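Brown paper, grain direction and the tray cupboard
2024-12-18 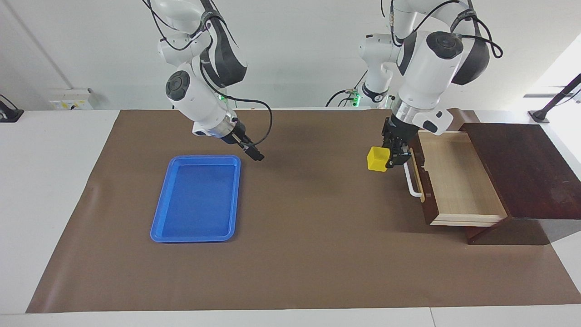 Brown paper on a white table, with a blue plastic tray.

I have been covering work surfaces with kraft paper since May, when I moved my bookbinding and repair work into the back room at Pendinwood. My notes on it had spread over several pages of the bench book, and Bushra Mirani asked for them in one place, so I have typed them up.

The paper first. Kraft is sold by weight in grams per square metre, and the common weights for wrapping are 70 and 90. I started with 70. It tears at the corner of a cutting mat and lets PVA through if a spill is left over lunch. The 90 holds up better, but it has more memory off the roll and wants to curl back on itself for the first day. Briltex do a ribbed version with one glazed side. I used a roll of it and would not buy it again. The ribs telegraph through thin endpapers when you bone them down, and pencil skips on the glazed face.

Grain runs along the length of the roll. If you tape a sheet down with the grain across the bench, it will cockle between the tape runs as the humidity changes. With the grain along the bench it still moves, but the movement goes towards the long edges where there is no tape. I tape the two short ends only. Low-tack masking tape is enough. Parcel tape leaves a residue on melamine that needs white spirit to shift.

Size. I cut the sheet short of the table on every side. A sheet that hangs over the front gets caught by a sleeve or a belt buckle sooner or later, and then the whole job moves with it. The bare margin is also where I stand the glue pot, as a wet pot base will wipe off the table but marks the paper and then marks the next thing put on the paper.

Colour matters more than I expected. White paper shows dirt sooner, which is useful, but under the LED panels it is tiring to look at for a whole afternoon and pale threads vanish on it. Brown is easier on the eye and shows white thread, paring dust and offcuts of mull clearly. It does hide leather crumbs. For leather work I put down a sheet of newsprint on top and throw it away at the end.

Is kraft safe next to old paper? Not for storage. Ordinary kraft is unbleached and usually contains some lignin, and I would not leave a book resting on it over a weekend. As a surface to work on for an hour it does no harm that I can find. Anything staying out overnight goes on blotter, or back in its box. Carleen McKinnon, who trained in paper conservation, is stricter and uses acid-free tissue over everything. Her work is also worth a good deal more than mine.

I keep a log of how long each sheet lasts. Average life at 90 gsm is 9 working days, and the longest was 11, during a stretch of sewing with hardly any adhesive. The shortest was 5, in the week I recased a run of hymn books and got through most of a tub of paste. I change the sheet when there is a dried ridge of glue anywhere a text block might be laid, whatever the rest of it looks like.

Old sheets are not wasted. The clean parts get cut down for spine linings on blank books (grain head to tail, always), for templates, and for wrapping finished work. Lining a spine with used kraft sounds mean, but it is the same material you would cut from the roll, and it takes paste well once it has relaxed.

Trays. I had been keeping tools loose on the bench and losing needles. Now each job has a shallow plastic tray and everything belonging to it goes in there - thread, tapes, boards, the loose sections in a folded sheet, and a ticket with the job number. The highest number so far is 1089, although that carries on from the old numbering and so overstates things. Mendska trays stack well but have a textured floor that holds on to dust. The Rudd ones are smooth inside and slightly too short for a foolscap board. I use the Rudd for anything up to quarto and put up with the texture for the rest.

Still to sort out: a roll holder with a proper tear bar, mounted under the bench at the left-hand end. At the moment the roll stands upright behind the door and falls over when the door is opened. The brackets I bought are for a 750 mm roll and mine is 900.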